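# Riretti Club 8 tennis racket review: a month of league play

Wednesday, March 19, 2025

I string for half my club and I've borrowed more demo rackets than I've paid for, so please believe me when I say I did not need a new frame. Then Elaine Bezerra let me hit with her Riretti Club 8 for one changeover drill, and I went home and ordered my own.
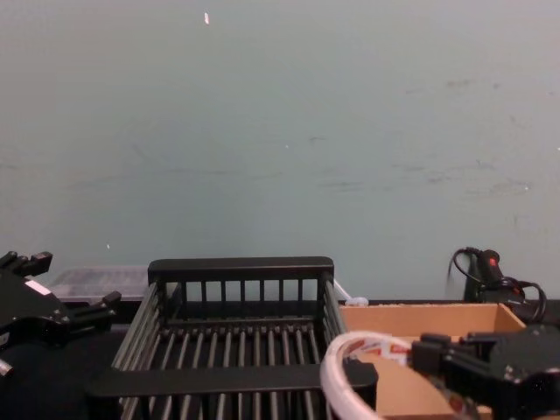
## First few hits

The first thing I noticed was how quiet it is. My old Tutard had a ping on off-center balls that I'd stopped hearing after so many years, and now I can't stand it. The Riretti gives a low thud and the ball just goes. I'm a 4.0 player with a one-handed backhand and a serve that comes and goes, and by the end of the first set I was slicing deeper than I have since last July!

It swings lighter than it feels in the bag. The balance sits toward the handle, so volleys are a joy — you can get it up in front of your face in a hurry when somebody drills one at you from the service line. Rahel Schnyder did that to me four times in our first doubles match and I got three of them back.

## Serve and groundstrokes

The string pattern is 18 mains, and if you grew up on open patterns you'll want a week to adjust. Spin is there, but you have to brush for it. Flat drives are where it shines. I aimed at the backhand corner in a practice tiebreak with Beat Zaugg and kept finding it, and he kept asking to look at my strings.

On serve I lost a little free power at first. I added a strip of lead tape at 12 o'clock and that brought it right back. Second serves land heavier than with the Tutard, and my kick out wide on the ad side is finally bothering people.

Return of serve is the one place I'm still working. Against big hitters the head can twist a bit if you catch it late, and I catch it late a lot.

## Strings and tension

Mine came with a factory synthetic that I cut out the same night. I've tried two setups:

- A soft multifilament at 52 pounds. Comfortable, plenty of pop, a bit wild on high forehands.
- A poly and multi hybrid at 50. Much better control, and my elbow hasn't complained yet.

I'm staying with the hybrid. Gertraud Haslinger has hers strung in full poly and loves it, but she hits about twice as hard as I do and she's never had a sore arm in her life.

## Small gripes

The stock grip is thin and gets slick in the second set. I put a Ferreira overgrip on it and haven't thought about it again. The bumper guard scuffs fast on hard courts, too — mine looks a season old already. And the cover that comes with it has one of those short zippers, so you have to wiggle the racket in sideways.

## How it held up in matches

I've played 21 sets with it now, mostly on the indoor courts at Plostthorpe and a few outside when the wind let up. My doubles record is the best it's been in years, though Teresa Szewczyk deserves plenty of the credit for that (she poaches everything).

If you like to come forward and you already make a decent swing, get a demo and play a full match with it. Stronger baseliners may want the heavier version, which I haven't hit yet. Rahel has one on order and has promised me the first hour with it.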